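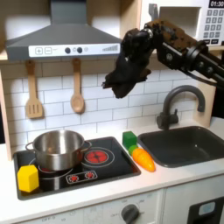
List Home Threads Authors Search Log in

Re: [kitchen-arm] drift fault, is it really fixed?

Océane Campbell wrote on 9/25/18:
> Good news, all. Guoqing and I put the Sekora patch on both
> controllers and ran the toy kitchen set overnight. 174 runs, 17
> faults, and every one of the faults was a clean stop. I think we can
> close the drift ticket and let Prerum go ahead with their visit.

Océane, I'd like to believe it, but I don't think the log says what you want it to say.

A clean stop means the arm noticed something and held still. Fine. My complaint was never about those. It was about the 3 runs before the patch where the arm went wide of the target, closed on air, carried the air over to the sink and reported success. The software had no idea. A patch that makes the arm better at stopping when it notices a problem does nothing for the times it doesn't notice, and those would be sitting in your 157 "good" runs looking like all the others.

Has anyone checked the good runs by eye? Meifang says she looked at the first 40 and then had to leave. What about the rest?
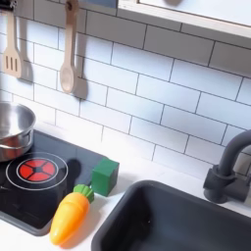
The carrot is the one I'd start with. It lies at a slant and the grip point gets worked out from the whole shape, leafy top included, so a small error in the wrist puts the fingers past it. The green block is more forgiving. If the faults you logged are mostly block runs, I would be more worried, and I'd want to know why the carrot was behaving so well.

Second thing. The Puneneo people told us the drift comes from the shoulder joint warming up. They said the same about the Bai arm last year, and there it was a loose bolt. Did somebody put a spanner on ours before the patch went in? If bolts were tightened on the same afternoon, we can't say which of the two helped, or whether either did.

Third, the resting position. I still don't like the arm parking where it does.

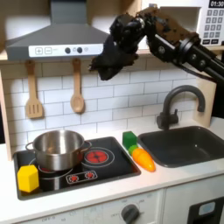
Arm up by the hood and microwave, pot on the hob, block and carrot next to the sink.

If it drifts on the way back up there, the hood and the microwave are the first things it can hit. It's only a toy kitchen, but Prerum want to stand next to it, and they won't be made of plastic.

So please leave the ticket open. Lanying has the joint readings and I've asked her for the lot, faults and successes both. I'll go through the remaining runs myself if I have to. Until then I'd keep visitors behind the line and somebody's hand on the stop button.

Alby Rutherford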